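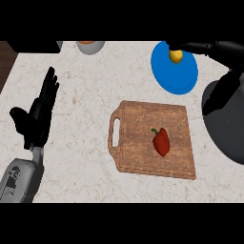
Marbre blanc veiné de beige, assiette bleue

Tapis de sciure colorée pour la fête du village : comment tenir les couleurs ?

petalesetsciure
Publié le 13 octobre 2018

Bonjour à tous ! À Grornport, on fait chaque été en août un grand tapis de sciure teintée dans la rue qui descend de l'église, juste avant la procession. C'est une tradition que ma grand-mère a connue petite et que le quartier a reprise il y a sept ans, et j'adore ça : on commence à la nuit, tout le monde est à genoux sur le pavé avec des passoires et des bouts de carton, et au matin la rue est un jardin. Cette année on m'a confié les couleurs (!!) pour la prochaine édition et je voudrais m'y prendre tôt. Notre rouge vire toujours au rose une fois sec, et le bleu fait des paquets. On teint avec de la poudre diluée dans l'eau, dans de vieilles bassines. Est-ce qu'il faut une sciure particulière ? Et pour les contours, vous faites au pochoir ou à main levée ? Il y a quatre motifs, dont une rosace assez compliquée avec des pointes très fines. Merci d'avance, je prends tous vos trucs de famille !

rosace_du_bas

Quelle belle tradition, ça me rappelle tellement la nôtre ! Pour le rouge, ton souci vient sûrement du bois. Prends une sciure très claire, peuplier ou sapin, bien tamisée, et surtout teins-la deux fois : un premier bain, séchage complet à l'ombre sur un drap, puis un second bain plus concentré. Le rouge paraît presque bordeaux quand il est mouillé, c'est normal, il s'éclaircit beaucoup. Nous on garde toujours une poignée sèche de l'année d'avant dans un bocal pour comparer.

Pour le bleu, délaie la poudre dans un fond d'eau tiède jusqu'à avoir une pâte lisse, et seulement ensuite tu allonges. Si tu verses tout d'un coup, ça fait des grumeaux qui tachent. Frotte la sciure entre les mains (avec des gants, sinon tu te promènes en Schtroumpf jusqu'à la rentrée) et repasse-la au tamis une fois sèche.

Les contours : craie d'abord, puis pochoir en contreplaqué fin pour tout ce qui se répète. Pour les pointes de ta rosace, un cornet en papier fort avec un petit trou au bout, et tu laisses couler le filet en reculant. Entraîne-toi dans la cour, on prend le coup de main en une soirée et c'est un vrai bonheur ! Pense aussi à brumiser le pavé avant de poser, puis le tapis fini, tout doucement. Un coup de vent à cinq heures du matin, je ne le souhaite à personne.

Codura

Chez nous c'est marc de café pour le brun et coquilles d'œuf écrasées pour le blanc, magnifique. Par contre il faut en mettre de côté toute l'année.

sel_et_craie

Nous on fait au gros sel et non à la sciure, donc je ne peux pas trop t'aider pour la teinture. Le sel ne s'envole pas mais la moindre averse l'emporte, et il faut tout ramasser derrière à cause des arbres. Pour la rosace, commence par le centre et travaille vers l'extérieur, sinon tu marches dedans. Mets des photos l'été prochain, j'ai trop envie de voir ça !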